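Hello again from the tidying corner of the project! Salim has nagged me for a few lines on what we've been up to since July, so I'm writing this with a cup of tea on Sunday, August 11, 2019.

The short version is that we've stopped collecting demonstrations on bare benches. Our old set had 1000 of them, all done on the same grey worktop, and the policy we trained on it (Clakero, if you've missed the name) went to pieces the moment Marichka put a patterned cloth down. It kept reaching for the printed flowers! So now we take the hand-held grippers out to real rooms, clutter and all, and clear whatever is on the table.
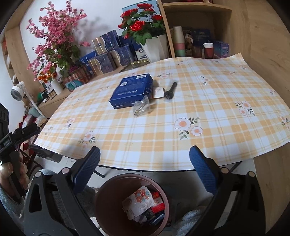
*Table clearing with the hand-held grippers: a box, a plastic bag and a few smaller bits on a flowery cloth.*

We have 123 of these new runs so far, and I'd braced myself for nothing much. But mixing them in with the old set took Clakero from 20 per cent to 70 per cent on cloths it had never met, which had Decha and me grinning like idiots all afternoon. Crumpled plastic bags are still a misery, mind you. It either pinches thin air or shoves the thing along the table.

Next up is working with two grippers at once, and Nassoro is rewriting the bit that lines up the two recordings in time. If you've got a busy tablecloth we could borrow, the uglier the better, drop it at my desk.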